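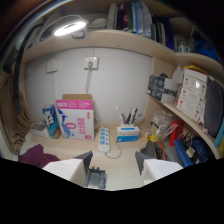

**Desk nook under a shelf: where do I put the power strip, and what about the lamp cable?**

posted by fleltlow_fern

Hi all! I finally have a desk of my own and I'm so happy with it I could burst. It's a built-in nook with a light-colored shelf above it that curves around, plain white wall behind, and a curtain on the left side. My ring-shaped lamp clips near the front of the upper shelf and it lights the wall beautifully. I love sitting there at night!

My trouble is power. The only outlet in the nook is high up on the back wall, next to the light switch, and a thin white cable hangs from it straight down toward the desk. My power strip (white, blue switches, I do like those blue switches) ends up lying in the middle of the desktop, exactly where I'd like to put a notebook. Boxes and packages have collected at the back along the wall, so there's no obvious spot to push it to.

The nook is 105 cm wide inside. I'm renting, so no drilling and nothing that takes the paint off. I'd like to keep the books and binders up on the shelf if I can, they look so cheerful up there. Where would you put the strip? And is it okay to have the lamp cord running down right beside a curtain?

---

**Abundio Ventura**

Oh, I love a nook like this! I had one almost the same in my old place on Mendoza and I still miss it.

Empty the desktop first, all of it, onto the bed or the floor. The boxes at the back are taking up the best part of the desk. Anything you open once a month can live in a closet, and then you have the whole back edge for the power strip. Lay it lengthwise against the wall with the switches facing up so you can still reach them.

To keep it from sliding, use two removable adhesive strips on the desktop itself and leave the wall alone. Wipe the surface, let it dry, press, and wait an hour before you put the strip on. When you move out, pull the tabs slowly and flat along the surface. If you pull them toward you they snap and you'll be scraping glue with a fingernail (ask me how I know!).

For the hanging cable, I'd let it go straight down and then turn along the back of the desk. A straight line on a white wall looks fine. Loop any extra into a loose bundle with a hook-and-loop tie — not a tight coil — and tuck it behind the strip.

The curtain I would move. Put a tieback on it, or slide it over a hand's width, so the fabric hangs clear of the lamp head and the cord. LED lamps don't get very hot as a rule, but check yours after it's been on for an evening. And don't let the curtain bunch up on the cord at the bottom.

Keep the books! Just put the heavy binders over whichever part of the shelf has the best support.

---

**pandora898**

get a cable box. Senby makes one, I have the 16 inch, strip goes inside and lid goes on. measure your strip before you buy, mine was too long and I had to get another one lol

---

**marigold_k**

Beautiful spot, I'm jealous! I only want to add to what Abundio wrote. A cable box is nice and tidy, but you said you like the switches, and with a lid on you'd be opening it every time you want to turn something off. I had one and the lid was permanently on the floor.

What I did was stick the strip to the underside of the desk near the front, switches facing out. I can feel for them without looking, and the top is completely free. Check first that your cable is long enough to come down from that high outlet, go past the back edge and still reach with some slack. If there's no gap between desk and wall, go around the side. If it won't reach, stay with the back edge and please don't plug one power strip into another to make up the difference.

Also, label the plugs! A bit of masking tape with "lamp" or "laptop" on each one. It takes five minutes and I'm still pleased with myself every time I look at mine.

---

**fleltlow_fern**

Thank you!! I measured and the cable won't make it to the underside, so it's going along the back wall. The boxes are going in the closet tonight and I'm picking up the adhesive strips tomorrow. Masking tape I already have.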